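Reproducing a vision-only sidewalk and lane navigation result: why does the policy drift on concrete slabs?

Asked in Mobile Robotics, Learning and Control

Kulap Chareonsuk

I am trying to reproduce the main result of the Kohlhase paper, the one where a small wheeled robot follows a residential road from a single forward camera, with a goal heading and no map. The method is behaviour cloning on short image histories. The network predicts a set of waypoints in the robot's own coordinates, and a simple tracking controller follows them.

My platform is a Nasness base with the stock camera, mounted low. I trained on the released data plus 53 runs of my own, all driven by hand on concrete residential streets. Offline the waypoint error is close to what the paper reports. In closed loop the robot pulls towards one side within the first few slabs, and it does so most on roads where a long joint or crack runs diagonally across the lane. On asphalt the same weights behave well.

One of the streets where I see it, with an oncoming or parked vehicle to deal with as well:

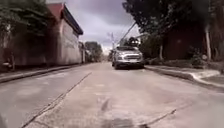

Is the vehicle even needed to get the drift? I would take the same weights to a road with no car on it and see whether the pull goes away. If it stays, you can stop worrying about obstacle behaviour and look at what the network thinks a road edge is.

Wanpen, that is a fair test, and I have done half of it. Same neighbourhood, nothing parked, a kerb on either side and only a thin seam across the road further on. The pull was much weaker there but still present. I can't yet separate the effect of the car from the effect of the diagonal line.

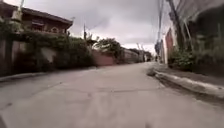

Kulap Chareonsuk

Adding the settings, as requested in the comments. History of 4 images, prediction horizon 2 seconds, controller limits unchanged from the release. Exposure is automatic. I have checked the camera extrinsics twice and the mount has no play. Goal heading comes from the logged trajectory during training and from a fixed value at test time.

What I would like to know is whether this is a known weakness of the method or something in my data. I would rather not collect another set of runs before I understand which.

2 replies, sorted by votes

Wanpen Chaimongkol

It is partly the method. A cloned policy has no reason to prefer a kerb over any other strong line that happened to agree with the driver's path in training. If most of your roads have joints square to the kerb or parallel to it, a diagonal one is outside the data, and the network will read it as a boundary some of the time. Your offline error won't show this. Every test image is taken from a pose the human driver chose, so the mistake is small in each image and only builds up once the robot's own errors feed back in.

Things to check, in the order I would do them:

Mirror the recorded images left to right, negate the lateral waypoints and the goal heading, and run the network on both versions. If the predicted paths are not mirror images, you have a side bias from the data. Residential driving is nearly always on one side of the road, so this is common. The cure is to train with the mirrored copies included.

Mask the crack in a few saved images by copying in nearby road texture, then compare the predicted waypoints with the originals. Do the same for a patch of equal size somewhere dull. If the first moves the path and the second doesn't, you have your answer about the diagonal line without driving anywhere.

Look at the goal heading. You trained with one that comes from the future trajectory, so it carries information about what the driver was going to do. A fixed heading at test time has none of that. I saw a steady pull on an Ulura base from this alone, and it looked very much like a perception fault. Adding noise to the heading in training reduced it.

For the closed loop part, you need recovery data. Start the robot off line, at an angle to the kerb, and record the correction only. A modest amount of this did more for me than many more clean runs.

Posted Monday, edited to add the sign on the heading

Isura

Are you sure about the camera mount? Mine was off and it went to the left all the time. Also try turning auto exposure off, trees make it jump when you come out from under them. I don't use waypoints, I predict steering directly, so I can't say about the rest.

Kulap Chareonsuk

The mount was checked, see above. Fixed exposure made no difference on the saved images, though I haven't driven with it.

The mirror test shows a clear side bias. Masking the joint moves the path as well, by a smaller amount, and masking plain concrete does nothing measurable. So both causes are present. I am retraining with mirrored copies and a noisy heading, and will record recovery starts after that. Marking Wanpen's reply as accepted. I'll post the closed loop figures when I have them.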